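3. Comparison of Hand Controllers

The purpose of this stage was to compare two controllers for the multi-fingered hands used in the household tidying task. The first, Tovham, closes all fingers at a fixed speed to a set position. The second, Sikora, was written by Witold Żak during the project and stops each finger when its motor current passes a threshold.

3.1 Method

Slippers were chosen as the test object because they are light and soft and have a single convenient grasping point, the toe band. Each controller was given 200 attempts at picking up one slipper and placing it on a shoe rack. An attempt was counted as successful if the slipper came to rest fully on a shelf. Hand data were logged at 1000 Hz.

3.2 Results

Tovham completed 131 of its attempts and Sikora completed 163. Most Tovham failures occurred when the toe band folded under the fingers and the slipper turned in the hand.

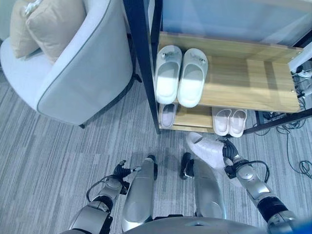
Placement on the lower shelf was harder for both controllers, as the wrist had to approach at a shallow angle to clear the shelf above. Sikora also released too early on 2 occasions. The threshold was left unchanged so that all attempts could be compared on equal terms.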